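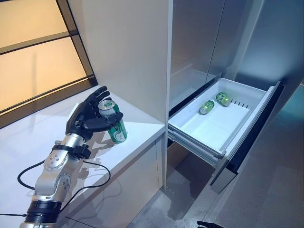
Takano hand with the Nallance glove: review after 187 demonstrations

By Bianca Buzatu
August 16, 2025

Shares: 15 | Comments: 3

We bought the Takano five-finger hand in January, together with the Nallance teleoperation glove it is sold with. Our job is collecting examples of kitchen tasks for a policy that learns by imitation, so this review only covers that use. I can't tell you how it does on a factory line.

Most of our episodes have been fridge work. The operator takes a soda can from an open drawer and stands it on the counter, or does the same in reverse. A full can is heavy enough to slip and an empty one dents if you squeeze too hard.

The hand holds a can well. Thumb and index finger do most of the work, and new operators find that grip in a few minutes. The other three fingers tend to stick out unless you curl them on purpose. Saturnino Sotomayor and I disagreed about whether to fix this. He wanted every demonstration to use all five fingers. I wanted people to grasp the way they naturally do. We recorded both ways and labeled them, and I would suggest doing the same from day one.

Cans lying on their sides in a drawer are harder. The wrist mount is bulky and sticks out to one side, so you have to plan your approach or it hits the drawer wall. We threw out 10 episodes for that alone.

Cables are my main complaint. They hang in wide loops and end up lying on whatever surface you work over. Estela Valdebenito clipped ours to the forearm, which helped until the elbow bent all the way. Takano should route them inside the links.

The glove is comfortable for roughly an hour. Calibration drifts after that, mostly in the thumb, and needs to be redone. The recording software is plain and reliable. It saves joint angles and video with matching timestamps, and we have not lost a file.

We also tried the Pongsiri two-finger gripper on the same tasks. It is faster for cans and much easier to teach with. If cans and boxes are all you need, buy that one. We kept the Takano for lids, handles and bags - things where two fingers run out of options.

Four stars out of five. The missing star is for the cables.

Share this review | 3 comments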